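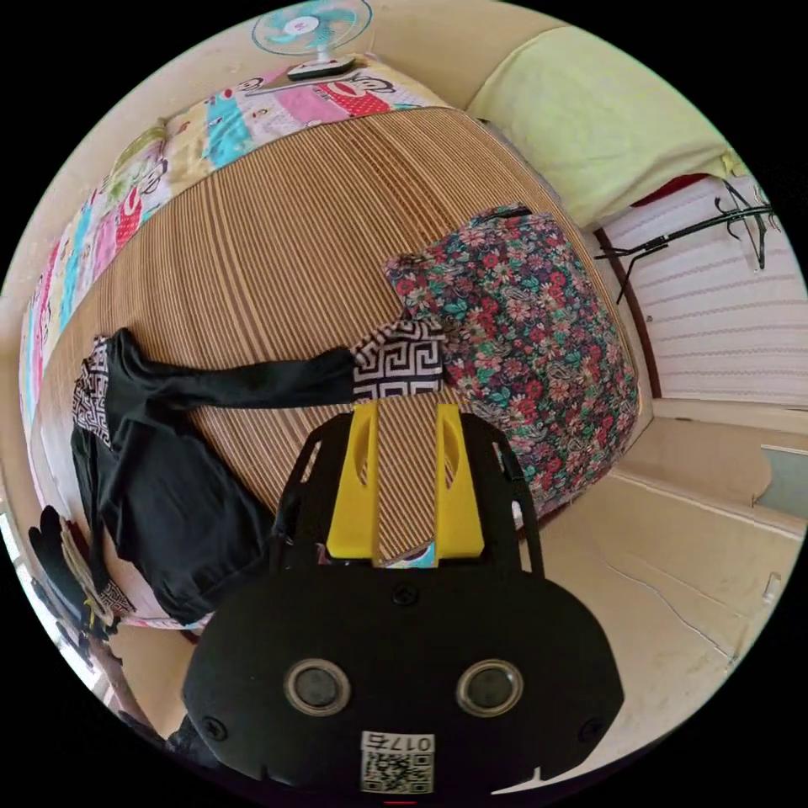
Bett in Zimmer 2, Matte mit schwarzem Oberteil, Bordüre am Ärmelende.

28.11.23, Zundach, oberes Zimmer

Heute Kleidung falten auf dem Bett. Der Tisch unten war von Fikri belegt, darum oben. Ich schreibe die Punkte auf, solange ich sie noch weiss, Rosário kann später ergänzen.

Unterlage: die braune gewebte Matte bleibt auf der Matratze liegen. Wir haben im Februar einmal ohne Matte gefaltet, und der Stoff ist immer mit der bunten Decke zusammen gewandert. Auf der Matte rutscht Baumwolle wenig, glatter Stoff rutscht mehr. Die Decke mit den Affen schaut am Rand heraus, das stört beim Falten nicht. Sie macht nur die Kante vom Bett schwer zu finden, wenn man schnell arbeitet.

Schwarzes Oberteil mit langen Ärmeln: das ist das schwierigste Stück. Wenn der untere Teil über die Bettkante hängt, zieht das Gewicht alles nach unten, und der Ärmel liegt nachher schief. Also zuerst den ganzen Körper auf die Matte holen, dann glatt streichen, dann erst die Ärmel. Die Bordüre mit dem griechischen Muster ist eine gute Hilfe, man sieht sofort, ob die Linie gerade ist. Bei einfarbigen Stücken fehlt diese Hilfe.

Reihenfolge, wie ich sie jetzt richtig finde:
1. Körper flach, Kragen oben
2. Reissverschluss nach aussen legen, nicht unter den Stoff
3. linker Ärmel nach innen, rechter Ärmel nach innen
4. einmal längs, einmal quer
5. auf den Stapel, die Falte zeigt zur Wand
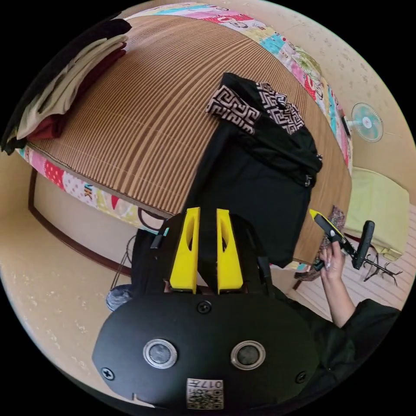 Der Stapel darf nicht zu hoch werden. Bei gemischten Stoffen kippt er, besonders wenn dickere Sachen oben liegen. Hafþór legt die dicken Stücke immer nach unten, ich habe das heute übernommen und es geht besser. Die geblümten Tücher falte ich zuletzt, sie haben keine klare Vorderseite und ich verliere dort viel Zeit. Vielleicht kann man sie rollen – mit Rosário besprechen.

Zeit: für den ganzen Durchgang 96 Minuten, beim letzten Mal waren es 169. Der Vergleich ist nicht ganz sauber, damals waren auch Bettbezüge dabei.

Licht: am Vormittag ist es im Zimmer hell genug vom Fenster. Am Nachmittag muss man die Deckenlampe einschalten, und dann sieht man bei Schwarz die Falten schlecht.

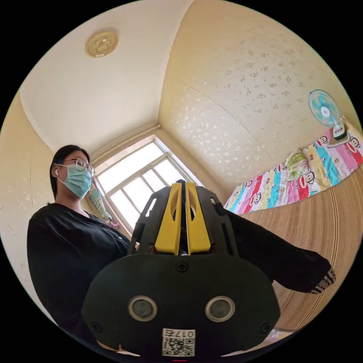 Fensterseite mit dem schmalen Vorhang in Grün und Rosa, links oben die Deckenlampe.

Offen:
– Kissen hat keinen festen Platz, bitte einen bestimmen
– Irfan fragen, ob die zweite Matte noch in Varnside ist
– Tücher: rollen oder falten?
– Schritt 2 auch bei Jacken probieren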